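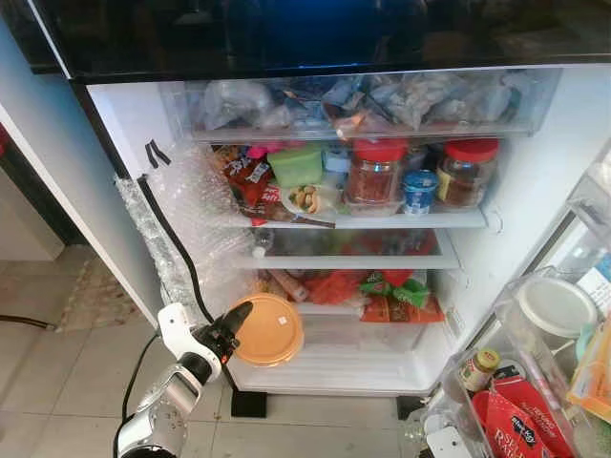
Chapter 7
When Part of the Job Moves to a Machine

Key terms: task, job, handoff, exception, tending

In July the staff kitchen at Mustel, a residential care home with 68 beds, began using a robot arm for fetching and putting away food. Amândio Quintela had worked in that kitchen for 24 years. On the morning the arm started, he came in at 5:30, as he always did, and found that the first hour of his shift had been given to something else. He still had a job. He had the same title and the same pay. What he did between 5:30 and 6:30 was different, and it took the home most of the summer to work out what it should be.

This chapter is about changes of that kind. Chapter 6 looked at plants where whole production lines were replaced and large numbers of workers left. Most workplaces that bring in a machine never go through anything so sudden. A few tasks move, and the people who used to do them are still in the building.

7.1 Tasks and jobs

A job is a bundle of tasks. Some of them are written down in the job description and many are not. When the managers at Mustel planned the change, they listed "stocking and retrieval" as one task. Quintela, asked to keep a log of the same work, wrote down several more: smelling the milk, turning labels to the front, moving a resident's own food to where the night aide could find it, and telling the cook what was running low. None of these had been on the list. The arm took over the lifting and placing. The rest stayed with him, but now he had to do it at a separate time, with the refrigerator door opened a second time for the purpose.

Planners often miss work of this sort - it is done along with something else, and it shows up only when the something else is gone.

7.2 Exceptions

A machine stops when it meets a case it cannot handle, and a person has to step in. We call this case an exception. During one week the kitchen log had 366 retrievals and 2 exceptions that needed the supplier, Clerkov. Smaller stops, cleared by the staff in a few seconds, were not logged at all. Quintela and the aides thought these mattered more, as they broke up other work such as washing and serving.

The MacLeod warehouse, discussed in section 7.4, made the opposite choice and logged every stop. Compare the two cases as you read, and note who in each workplace decided what would be written down.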